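Section 7. When the gripper won't let go of the cloth (fault 234) 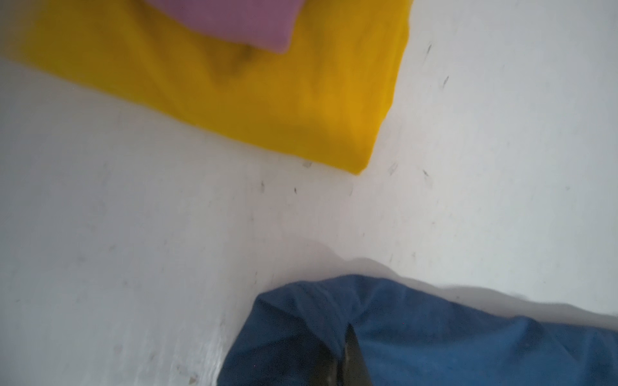

Rok Dimitrov wrote back after reading my first draft of this section and told me to put the stop button before everything else, even before the fault code. People see a cloth hanging off the fingers and they reach for it, he said, and the arm is still live when they do. So the stop button goes first.

Caution: A 234 fault pauses the folding program. It does not cut power to the arm. The Leka can start moving again by itself as soon as the finger sensor reads clear, and pulling on the cloth is exactly what makes it read clear. I learned this with my sleeve in the wrong place, one evening in September, and I got away with a bruise.

What the fault looks like

You'll get 234 on the Eta panel, the amber light, and usually a fold that has stopped halfway. The gripper has been told to open and the sensor still thinks there's something between the fingers. Most of the time there is! Soft, bunched cloth is the worst for it. A flat edge slides out nicely, but when the fingers come down into a heap they push the fabric into the gap behind the pads and it wedges there.

If you get 987, you're in the wrong section. That one is the wrist cable, go to Section 9.

Clearing a stuck cloth

1. Press the red stop button on the Eta box. Wait for the light to go from amber to solid red. If it stays amber, pull the plug at the wall.

2. Hold the arm under the elbow with one hand. The brakes on our older Leka sag a little when the power drops – mine comes down the width of my hand – and you don't want it settling on your fingers.

3. Open the gripper with the small wheel on its left side. Turn it toward you until it stops. It's stiff for the first half turn and then goes easily. No pliers, please. Fenport sold me one replacement wheel and it took them ages.

4. Now take the cloth out, straight down and away from the wrist. If it's caught behind a pad, ease it sideways a bit at a time. I cut one free once with scissors and nicked the pad, and that pad dropped everything I gave it until I changed it.

5. Look behind both pads for threads and fluff. A soft toothbrush works well. Don't use compressed air, it drives the lint into the sensor slot.

6. Wipe the work surface too, all the way to the corners. Lint left lying around gets picked up with the next cloth.

7. Step back behind the tape, let go of the stop button and press Reset. Stay there while the arm goes home.

Note: The arm goes home by the shortest path. It doesn't care about the stack you've already folded, so move anything you'd like to keep folded before step 7.

If the fault comes straight back

Check the grip force first. Menu, Gripper, Force. It should say 390. Mine had jumped to a much higher number after an update and I spent a whole afternoon blaming the towels (sorry, towels). Type in 390, save, and switch the box off and on again, or it forgets.

Then check the approach height under Menu, Pick. I keep it at 2 for anything soft. Lower than that and the fingers dig in before they close, and you'll be back at step 1 pretty quickly.

Still there? Run the empty test: clear the surface, choose Test, Open and Close, and watch the panel. A 234 with nothing in the fingers means the sensor is dirty or has failed. Clean it once with a dry swab. If that doesn't help, switch the unit off and leave it off until you've got a new sensor.

Caution: Do not turn off the finger sensor in the Skullen software to finish a batch. The checkbox is right there and I know it's tempting. With it off, the arm will lift and swing with a cloth still caught in the fingers, and it'll drag whatever is tangled in that cloth along too.

Write it down

Every 234 goes in the log by the door, with the kind of cloth and the force setting. When two come up on the same pads in one day, change the pads (Section 8, you'll need the short hex key).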